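Thursday, June. Dye bleed, cotton reds onto light grounds

Carried on from last entry. Bath made up fresh at 8:30 with deionized water, Zullberg detergent base, no brightener, no bleach. pH before detergent 7, which is where it should be. Forgot to read it after detergent and the bath was already drained when I noticed. Will read it next time.

Load is 336 g dry, same as before, made up with the plain cotton ballast. Bernd wants the ballast re-weighed every week as it sheds. Did it this morning. The loss was small enough that I only trimmed one piece of fresh cloth to make it up. Old ballast is going gray at the folds and should be replaced before we start the long series.

Specimens: the Tiedemann red (direct dye, after-treated) and the Bovby red (reactive). Each sewn face down to multifiber strip along one short edge. Philomena sewed the Tiedemann set, I sewed the Bovby set. Her stitches are longer than mine. Doubtful that it matters, but the strip lifts a little more on hers, so next round one person sews both.

Results, warm cycle.

Bovby red: nylon band slightly pink, cotton band clean to the eye, wool band clean. Liquor faintly colored after main wash, colorless after first rinse. Consistent with leftover hydrolyzed dye that should have come off in the mill's soaping. One more soaping before test would probably finish it.

Tiedemann red: cotton band clearly stained, nylon stained, acetate and polyester no visible change. Liquor still pink after 2 rinses. The fixative is not holding at this temperature. Cold cycle last week gave a much paler cotton band, so either the fixative is sensitive to heat or the detergent is stripping it. Can't separate the two from what we have. Need a run with water only, warm, and a run with detergent, cold, back to back, same cloth from the same end of the roll.

Gray scale readings done in the cabinet by both of us, blind to each other. We agreed on everything except the Tiedemann cotton band, where we were half a step apart. Took the lower. The lamp hour counter was not reset at the last tube change so nobody can say how old the tubes are. Ordered a pair.

Dwell test. Separate question from the wash: what happens when a damp red piece is left lying on light cloth. Pieces spun, laid on white cotton under a glass plate, left over lunch. Tiedemann marked through in a sharp outline, darkest at the seam where the cloth stayed wettest. Bovby left nothing on the white and a trace on the pale pink. Checked the pale pink against an unused piece and the trace is real. The standard wash numbers say very little about this. The outline mark is contact transfer with hardly any dilution, and a cloth can score well in the wash and still do it.

Tellano asked whether color catcher sheets should go in the care advice. We ran one in with the Tiedemann load. Sheet came out pink, cotton band improved by half a step. It takes up what is free in the liquor. It can't do anything for the dwell case. I would leave it out of the advice and say wash dark reds separately until the rinse runs clear, and take them out of the drum promptly. Bernd agrees on the first part, thinks the second will be ignored.

Spectro: instrument failed its white tile check at first, passed after cleaning the tile. Port glass had lint on it. All readings before 10:00 struck out in the sheet and repeated. Sheet is now complete to row 79.

Printed grounds still not covered. With a multicolor print you can't put one gray scale value on the staining, and a small amount of red on a pink area reads as nothing while the same amount on a white area next to it is obvious. Philomena suggests masking and reading only the white parts. Fine if the white parts are larger than the port. For small dots we go by eye.

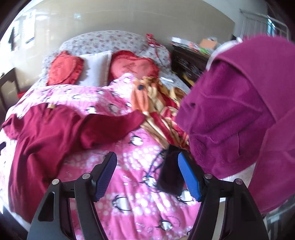 For next session: water only warm run first, then detergent cold. Order multifiber, we are on the last strip of the current lot and I don't want to change lots in the middle of the pair. Cut Tiedemann cloth from the inside of the roll, the outer turns have had light on them. Read the pH after detergent.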